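Stesteo Larkley 241 Innerspring Mattress

Home / Bedroom / Mattresses / Innerspring / Larkley 241

Item no. 241
Sizes: Twin, Full, Queen, King
Firmness: Medium-firm
Height: 10 in.
Ships: Rolled and boxed

Overview

The Larkley 241 is a one-sided innerspring mattress with a pocketed coil core and a quilted top. It replaces the Larkley with the tied coil unit. The outer dimensions are unchanged, so fitted sheets and mattress covers bought for the earlier model will fit this one. The coil unit, the edge foam and the quilt pattern are new.

The mattress is intended for daily use by one or two adults. It can be used on a platform, a slatted base, a box spring or directly on the floor. It is not suitable for bunk beds with a guard rail set for a thinner mattress. Check the maximum mattress height marked on the bunk frame before ordering.

Construction, top to bottom

Quilted cover: white knit face, quilted to a thin fiber layer and a foam sheet. The stitching runs through all three and holds them together as one panel. The cover is sewn to the side border and does not come off.

Comfort layer: medium-density foam, one piece, glued to the layer below at the edges and across the middle.

Transition layer: firmer foam. It keeps the tops of the coils from being felt through the cover.

Coil core: 700 individually wrapped coils in the queen size. Each coil sits in its own fabric pocket, and the pockets are joined at the middle third of their height. The coils in the outer rows are made of heavier wire.

Edge support: foam rails on all four sides, bonded to the coil core.

Base layer: firm foam under a non-slip fabric.

Specifications

Type: Pocketed coil, one-sided
Height: 10 in., measured at the seam between cover and border
Coil count, queen: 700
Weight, queen: 59 lb
Width and length, queen: 60 x 80 in.
Handles: None
Cover: Fixed, spot clean only
Adjustable base: Yes, see notes
Country of assembly: Printed on the law label

The coil count and weight for other sizes are given on the size tab. Weight is for the bare mattress and does not include the carton.

Quilt pattern

The top panel is stitched in a repeating scallop, with rounded cells in rows over the whole surface. Earlier Larkley models used a diamond. The scallop was chosen by our sewing supervisor, Deisy Zapata, after side-by-side tests of both patterns on the same foam. With the diamond, long straight stitch lines crossed the panel from corner to corner, and the fabric tended to crease along them when the mattress was rolled. A curved line spreads the fold over a wider area.

The cells are deeper when the mattress has fully expanded than when it first comes out of the carton. Shallow or uneven cells during the first day are normal. If a row is still flat after three days in a heated room, contact us with the lot number.

Small differences in the spacing of the pattern near the border come from cutting and are not treated as a defect. Broken or skipped stitches are.

Unpacking

1. Carry the carton to the room where the mattress will be used. Two people are needed for the queen and king.

2. Open the carton at the end marked with an arrow and slide the roll out. Do not cut through the side of the carton.

3. Place the roll on the base, at the head end, with the loose edge of the plastic facing down.

4. Remove the outer bag and unroll the mattress. It will still be flat at this point.

5. Cut the inner bag along the printed line with the cutter supplied. Keep the blade pointed away from the cover. The mattress starts to fill with air at once -- keep hands clear of the fold.

6. Turn the mattress so that the quilted side is up, then pull the bag out from under it.

7. Leave it uncovered in a room above 60 °F. It can be slept on the same night. Full height may take up to three days.

A smell of new foam is usual after opening. Ventilate the room until it clears.

Base requirements

Slats must be no more than 3 in. apart. Queen and king frames need a center rail with at least one leg to the floor. A sagging base will show up as a dip in the mattress, and the warranty does not cover dips caused this way. To check a base, stretch a string across it from side to side at the middle and look for a gap between the string and the slats.

On an adjustable base, fit the retainer bar at the foot. The 241 follows the head and foot sections without a gap. Lower both sections when the bed is not in use, so that the edge foam does not take a set.

If the mattress is used on the floor, stand it on its side against a wall for a few hours each week. Moisture collects under it otherwise, mostly on concrete and tile.

Rotation and care

Rotate the mattress head to foot once a month for the first six months and every three months after that. Do not flip it. The base layer is not made to be slept on.

The quilted surface holds dust in the stitch lines. Vacuum it with an upholstery tool on low suction each time the sheets are changed. Follow the rows, then make one pass across them. Do not use a powered brush head, which can lift the stitches.

For stains, use cold water and a small amount of mild soap on a cloth. Work from the outside of the stain inward and blot dry. Do not soak the top, use bleach or steam it. Allow the panel to dry fully before the bed is made.

Body impressions of less than 1 in. are a normal result of use. Measure from a straight edge laid across the width, with no one on the bed and the bedding removed.

Warranty

The 241 carries a 10-year limited warranty from the date of delivery. It covers broken coils, split seams, failed foam bonds and impressions of 1 in. or deeper. Stains, burns, cuts from unpacking and damage from an unsuitable base are excluded. Claims are handled by Donal Hayes in the service office. Include the order number, a photo of the law label and a photo of the base with the mattress removed.

Customer questions

Is the cover waterproof?
No. Use a fitted protector. The Tierney protector in the matching size is deep enough for the 241.

Can it be rolled again for a move?
No. The carton roll is made by a press. Move the mattress flat or on its long side, in a mattress bag.

Does it come in a color other than white?
The top panel is made in white only.

Surface view

Larkley 241, quilted top with scallop stitching.
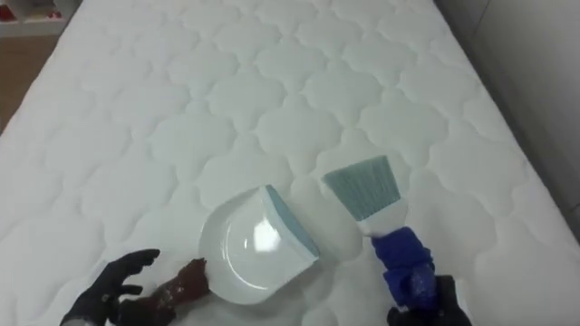 Related items

Tierney fitted protector, Twin to King
Jumum slatted base with center rail, Queen and King
Mattress storage bag, heavy gauge
Larkley 241 size tab and care sheet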